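4.2 Does a plain covering keep a surface clear?

The claim we set out to test is easy to state. A table or counter that is given a plain, pale covering and a single container is supposed to stay clearer than a bare one. The Plenix household guide says so on its second page, and the Pivura workbook repeats it in nearly the same words. Neither gives a source. When we wrote to ask for one, we were sent the guide again.

We did find one earlier attempt to check the claim, the Bjarnason survey, carried out in Delilville. It gathered 622 reports from 139 households and has been cited ever since as proof that coverings work. We have read it several times and do not think it shows this. Households chose for themselves whether to use a covering. People who will go to the trouble of laying one down and smoothing it out are likely to be people who care about the state of their tables in the first place. The survey did not ask how tidy the homes were before the covering went on, and by the time anyone thought to ask, most of the families could not be reached.

There is also the matter of what counted as "clear." The reporting form let each household decide. In one home a table holding a lamp and a stack of mail was marked clear. In another, a single spoon was enough for the opposite answer. Differences of this kind might even out over a large number of reports, but the survey's own appendix suggests they did not. Homes with small children used the word far more loosely than homes without, and homes with small children were also less likely to use a covering. The authors mention the first of these facts and leave out the second.

A further problem is that the covering and the container were always introduced together. Every household that received the one received the other, with the same sheet of instructions. If a table did stay clearer, the container alone could explain it. Small things that have somewhere to go will often go there, whatever lies underneath. Figure 2 has the two together, a plain white surface with faint folds in it and a container set toward one side. It is the kind of arrangement the guides have in mind, and it is easy to see its appeal. It is harder to say which of the two would be doing the work.

Figure 2. White surface and container.
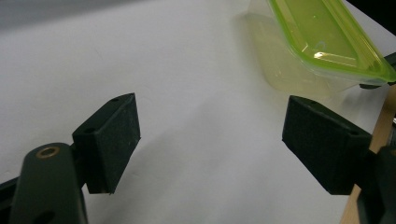

Malou Vídalín, commenting on a draft of this section, objected that we were asking the wrong thing of the covering. In her view a white surface was never meant to stop people from putting objects down. It was meant to make them notice what they had put down, so that the walk to the container or the drawer happened the same evening and did not wait for the weekend. She added that she had used one on her own kitchen table for years and would not go back, and that a survey which only asked whether the table was clear at a given moment could not pick up a change in how long things stayed there.

We take the point about time seriously. The Bjarnason form asked for one report in the morning and one late in the day, and nothing in it allows us to tell whether a cup seen in the evening was the same cup seen that morning. A slow pile and a fast turnover look alike on paper. If coverings shorten the stay of each object without changing how many are put down, the survey would have missed it entirely. We would add only that it would also have missed the reverse.

The part about noticing is more doubtful. It rests on the idea that dark or colored things stand out on white, and so they do, on the first day. Whether they still stand out after a month is another question. People stop seeing what is always there. Several households in the survey wrote in the margins that they had forgotten the covering was on the table, and one had to lift a fruit bowl to check. Pale objects are a separate case again. Envelopes, receipts, napkins and folded pages are among the most common things left on kitchen tables, and a white surface does little to make any of them easier to spot. Plenix does not discuss paper at all, which seems an odd gap in a guide about tables.

Folds deserve a word, as both guides treat them as a fault. Pivura tells the reader to press the covering until it lies flat and to replace it when it will no longer do so. No reason is offered. Slight folds cast soft shadows, and a very small item such as a pin or a seed might be missed beside one, but we found no report of this in the survey, and for anything larger the effect must be close to nothing. We suspect that the advice is about looks. There is nothing wrong with wanting a smooth table. It should be presented as a matter of taste.

The position of the container has drawn even firmer advice on even thinner grounds. One guide wants it in a far corner, out of the way of hands and plates. The other wants it in the middle, where everyone can reach it. Each warns against the other's choice. The survey recorded position only as "on the table" or "elsewhere," and so cannot settle the matter. In our own follow-up visits we saw containers move during a single meal, pushed aside for a dish and then left where they had been pushed. Any fixed position given on a form would have been true for part of the day at best.

The survey's headline result, that 100 of the participating households were "satisfied or very satisfied," is often quoted as if it bore on clearness. It does not. The question was about the covering itself, its feel and its color, and it came before the questions about clutter. A household could be pleased with the covering and have a table buried under it by noon, or rather buried on top of it.

What would help is a comparison in which some homes get the container alone, some the covering alone, some both and some neither, with the homes assigned by lot and the objects followed from the time they are put down to the time they are taken away. Section 4.3 sets out how we tried to do this and where it went wrong.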